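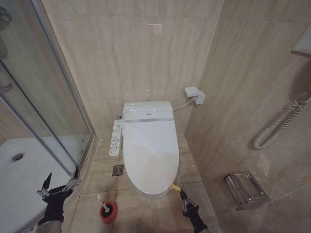 Section 2: Before the first evening of the Belkadi home retreat

Please read this part on the day before you start. The program is made for one person or for a couple, and each evening session begins at the same hour.

1. Choose one room and one chair. You will use the same chair for all sessions.
2. Switch off your phone and leave it in another room.
3. Open the Belkadi notebook at the page "People near me". Write the names of the persons you spoke with this week, also the short talks in a shop or on the stairs.
4. Put a mark beside the two names you want to think of tonight.
5. Play the first recording by Hanane Nasr. Keep the volume low.
6. When the bell sounds, stay seated and breathe slowly until the second bell.

Note: If you share the retreat with a partner, each of you writes in a separate notebook. Do not read the other one's page without asking.

Note: The Saturday session is longer. Eat something light before it.

Caution: Old sadness can come up in step 6 — this is normal, but you do not have to continue. Stop the recording, stand up and drink some water. If the feeling stays strong the next day, speak with your doctor or with a person you trust.

When you have finished step 6, go to Section 3, "Writing a letter of thanks".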